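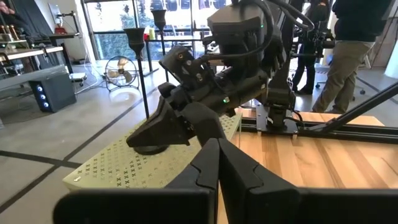 A pale green perforated board. Photo: Plurkbridge

Plurkbridge Opens Orders for Joltano Wall Storage Panels

Plurkbridge will begin taking trade orders for the Joltano panel series on Friday at 9 a.m. The series covers perforated steel wall panels, mounting rails and hooks for workshops, school shop rooms and retail stockrooms. It replaces the Winine line, which leaves the catalog in May.

Joltano panels are sold in two widths and one height. All panels share the same hole spacing, so hooks bought for the Winine line will fit without an adapter. The rails do not carry over. Winine rails used a fixed bracket at each end, while Joltano rails use a sliding bracket that can be moved to meet a stud before the screws are driven.

The rated load for a full-width panel is 130 pounds, spread evenly and mounted to wood studs with the supplied screws. The rating does not apply to drywall anchors. Customers mounting to brick or block should order the masonry kit, which is listed separately and includes longer screws and sleeves.

"Most of the calls we took on the old line were about the brackets," said Sorin Ionescu, product manager for storage at Plurkbridge. "The panel was fine. People were drilling the wall twice to get the rail level. We changed the bracket and left the hole pattern alone."

Before release, sample panels were put through 4,000 load and unload cycles at the Plurkbridge test shop. Hook holes were measured at the start and end of the run. Panels with a change in hole width beyond the design limit were rejected and the steel supplier's coating process was adjusted. A second run was completed with no rejected panels.

The full catalog lists 297 parts, including hooks, bins, shelf arms, tool clips and end caps. Parts are packed in plain cartons with the part number printed on two sides. Mixed cartons are not offered at launch.

Distribution will be handled by Kadrić, which already stocks the Winine line and will accept returns of unopened Winine rails for credit against Joltano orders. Returned rails must be in the original carton. Credit is applied to the next invoice and cannot be paid out in cash.

Orders placed through Kadrić before the end of May will ship with printed mounting sheets. After that, sheets will be supplied as a download only.

Trade accounts can request a price list and load table from the Plurkbridge sales desk. Please quote reference 551 when writing or calling.

Press contact: Plurkbridge Sales and Product Office, attention Sorin Ionescu.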